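Needle and Thread: Suture Materials and How Wounds Are Closed
Student project report, Health Sciences elective
Submitted by Drahomíra Procházka

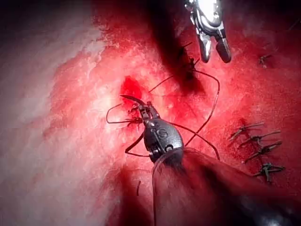 1. Background

I chose sutures for my project after getting stitches in my hand last year. The doctor at the clinic asked whether I wanted the kind that dissolves or the kind that has to come out, and I did not know there was a difference. I picked the kind that has to come out, and I had to go back to have it removed. I wanted to find out what the choice meant.

The report covers the history of suture materials, the main types used now, and a small bench test of knots that I did in the school lab in November. It does not cover staples or skin glue except where they come up in comparison.

2. History

People have been closing wounds with thread for thousands of years. Ancient Egyptian texts describe stitching wounds, and linen was one of the materials used. Writers in ancient India described needles of different shapes for different parts of the body, and thread made from plant fibers, hair and sinew.

Catgut was the standard absorbable material for a long time. In spite of the name it was normally made from the intestines of sheep or cattle. The body breaks it down as it would other animal protein, so it did not have to be removed. The problem was infection. Before the second half of the 1800s thread was not sterilized, and a surgeon might keep it in a pocket or hang it on a coat. After germ theory was accepted, surgeons began treating thread with carbolic acid and later with other methods. Silk became popular in the same period. It handles well and holds a knot, and it is still used today.

Synthetic thread came in during the 1900s. Nylon and polyester were first, and polypropylene followed. Absorbable synthetics made from polyglycolic acid reached hospitals around 1970 and have replaced catgut in many countries.

3. Types of suture

The first way to sort sutures is by what the body does with them. Absorbable sutures lose their strength over days or weeks and are gone some time after that. They are used in deeper layers where nobody can go back and take them out. Non-absorbable sutures stay as they are. They are used on skin, where they can be removed, and in places that need support for a long time, such as blood vessels and some tendons.

The second way is by how the thread is built. A monofilament is one solid strand, like fishing line. It slides through tissue easily and gives bacteria less to hold on to, but it is stiff and the knots can slip. A braided suture is many fine strands woven together. It is softer and ties better, but it drags more and can carry fluid along the strand.

Sizes are confusing at first. Thick sutures have whole numbers, and a bigger number means a thicker thread. Below size 0 the count runs the other way, so 2-0 is thicker than 6-0. Very fine sizes are used on the face and eyes.

Needles are sorted by curve and by point. Most surgical needles are part of a circle, so they can go in and come back out by turning the wrist. Taper points push tissue aside and are used on soft organs. Cutting points have an edge and are used on skin, which is tough. Nearly all needles now come with the thread already attached at the blunt end. Older needles had an eye, and the doubled thread left a larger hole.

4. Bench test

I wanted to see how much the type of knot matters. I used nylon fishing line as a stand-in for monofilament suture and polyester sewing thread as a stand-in for braided. Each was tied in a loop around two smooth metal rods. I hung a bucket from the lower rod and added water until the loop broke or the knot came undone.

I tested a granny knot, a square knot and a surgeon's knot, which is a square knot with an extra turn in the first throw. I did 27 pulls in total. Of these, 2 were thrown out when the bucket handle caught on the bench.

In the nylon line the granny knot slipped on nearly every pull. The square knot was better, but it needed extra throws on top before it held until the line broke. In the polyester thread the square knot and the surgeon's knot both held, and the thread broke next to the knot. This fits what I read, that a knot is the weakest place in a stitch.

5. Problems with the test

The room was dry, and a real wound is wet. I am also not good at tying knots, and my later ones were neater than my early ones. I did the granny knots first, so part of their poor result may be my lack of practice. If I did it again I would mix up the order. Fishing line has a different coating from suture, so the results should not be read as numbers for real products.

6. What I learned

The clinic's question makes sense to me now. A shallow cut on the hand can be closed with either type, and monofilament nylon is a common choice for skin. I had thought of stitches as one thing, when the thread, the needle and the knot are each picked separately.

I would like to look next at barbed sutures, which have small cuts along the strand and can hold without a knot. I did not have time to include them. My knot samples are taped to a card in the back of the lab notebook, labeled by material.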